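Bristville Library Opens Sorting Room for Donated Household Goods

24 shares | 3 comments

The Bristville Public Library has opened a sorting room for donated and unclaimed household goods on the lower level of its Thomas Street building. The room began operating in March 2020 and will serve the library, the adjoining community center and the two elementary schools that share the library's delivery route.

Under the previous arrangement, each building kept its own shelf of found and donated articles. Items were held for differing periods, and a person looking for a lost article often had to visit more than one front desk. The library board approved a single location last August, following a review by Lakshmi Kotian, the library's head of public services.

"Families were being sent from one building to another over a lunch box," Kotian said. "The board asked for one room, one set of rules and one telephone number, and the new service provides all three."

The library received 674 articles in the first phase of the transfer. Clothing and books are handled separately. Everything else is placed in deep bins on arrival, then checked, cleaned where necessary and assigned to one of 4 categories: office supplies, kitchenware, toys, and cleaning articles. Electrical goods are not accepted.
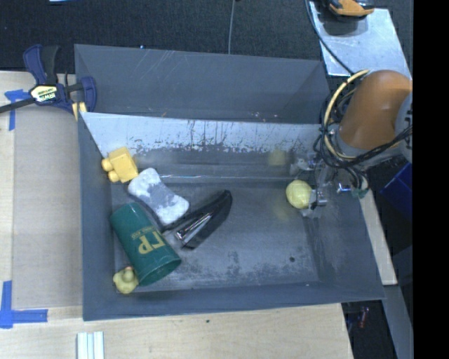 Sorting is carried out by hand, and staff members are asked to empty each bin completely before beginning another. Arrivals are seldom of one kind. A black stapler may lie against a dark green cup with gold lettering, with a yellow toy block and a small rubber duck in the same bin, and each must go to a different shelf from its neighbor. Articles bearing a name or other printing are set aside first and compared with the list of reported losses.

Shelving for the room was supplied by Fosar, and the numbered storage boxes were purchased from Flelenetti. The total cost of the project was about $3,000, paid from the library's building fund. No additional positions were created.

Jagadeesh Pinto, who supervises the lower level, said that toys make up the largest share of the articles received so far, followed by drinking cups and food containers. Small toys are washed and kept together on a low shelf so that children can look for their own belongings when accompanied by an adult.

Unclaimed articles will be held for six weeks. After that period, usable office supplies will be offered to the schools, and toys and kitchenware in good condition will be placed on the community center's free table. Articles that are cracked, heavily worn or incomplete will be recycled where possible.

Residents who wish to claim an article should give a description of it at the main desk. Staff members will retrieve the item from the lower level. Proof of purchase is not required, but the claimant will be asked to sign the register. Eyeglasses, keys, wallets and identification cards remain at the main desk and are not sent to the sorting room.

Donations are accepted at the rear entrance during regular library hours. Donors are asked to bring clean articles in open boxes and to remove batteries from toys. Groups planning to deliver more than six boxes should contact Keerthana Marar in the public services office to arrange a time.

Contact: Public Services Office, Bristville Public Library | Copyright Bristville Public Library. All rights reserved. | Back to top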